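Jernutcombe Household Handling Project
Progress report to the Grewal Fund, September 3, 2022
Prepared by Heather Treloar 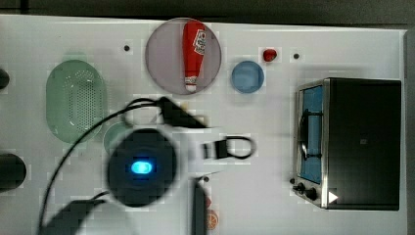 Collection of demonstration episodes for the Tovau learning system continued throughout the period, and the agreed target of 2000 accepted episodes has been met. Each episode records one short kitchen task carried out by the arm under the control of a trained operator, together with a written instruction. The current table layout places a toaster oven on the right-hand side, with the plate, blue bowl and green colander within the same working area. Instructions in this set include moving the ketchup bottle off the plate and placing small items in the bowl.

A further 49 episodes were rejected at review, mainly for incomplete recordings or for instructions that did not match the task performed. These have been kept separately and will not be used in training. Lalit Sengar has revised the operator guidance accordingly, and the wording of instructions is now checked before a session begins.

Work on the second site at Skirkix is six weeks behind plan owing to late delivery of the mounting table. The delay does not affect the budget for this period – the operator hours have been moved to labelling.

The first training run on the full set is planned for October. We ask the Fund to approve the revised Skirkix timetable, attached as Annex B.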